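I switched bowling alleys in July, from Grudow Lanes to Zamum, and wrote down what I found so that I can stop answering the same messages one at a time. I bowl on Sunday evenings with a house ball and rented shoes, so the notes on rentals come from use. The notes on pro shop work do not.

## Getting there and parking

Zamum is a 2 mile drive for me and Grudow is closer. The Zamum lot is shared with a tire store and fills by 6:30. The side street past the loading dock has no meters. The front door is on the street side, and the door facing the lot is exit only.
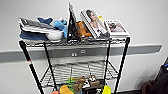
## Lanes and oil

The house pattern at Zamum is shorter than the one at Grudow, and my ball hooks earlier on it. I moved my feet left and kept the same target arrow. By the third game the middle of the lane dries out and the move has to be made again.

Approaches are synthetic and even from lane to lane. Grudow has a sticky patch on the left side of two pairs, and it was there all last season. I reported it and the pairs stayed in use.

Scoring at Zamum runs on an older system with a keypad. Corrections are made at the desk - the keypad only takes names and the start command. A wrong pin count took one call to fix, and the frame was right before my next turn.

## Rentals and payment

Shoes come in half sizes up to 12. The laces on mine were new. House balls are sorted by weight, but the finger spans within a weight vary a lot, so it pays to get there early and try several. I settled on a 13 pound ball with a relaxed span.

Lanes are charged by the hour before 5:00 and by the game after that. The desk takes cards. The snack counter has a separate register and a $2 fee on cards, posted by the straws in small type.
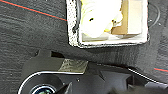
**Can you hold a lane by phone?**

Only before noon on the same day. After that the desk works from a walk-in list, and the whole group has to be in the building before a lane is assigned.

## Noise and seating

The music is lower than at Grudow and goes up at 9:00. Seats are molded plastic in a fixed curve, with a ball return in the middle and a shelf for drinks behind. Groups of six are tight. The air conditioning vents sit over the low-numbered lanes, so I ask for a pair at the other end.

My average over the first 60 games is four pins under what I had at Grudow. Most of the loss is in single-pin spares on the right side, and I put that down to the earlier hook. A plastic ball would fix it. Iordache, the pro shop by the entrance, drills one while you wait. 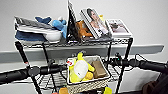
*Clidutden Sunday Bowling Club*

League play starts again after the summer break. The format is three games with handicap, figured from a base of 200. Practice opens ten minutes before the first frame, and late bowlers get no practice balls. I have signed up as a substitute and will post the lane assignments when the sheet is up at the desk.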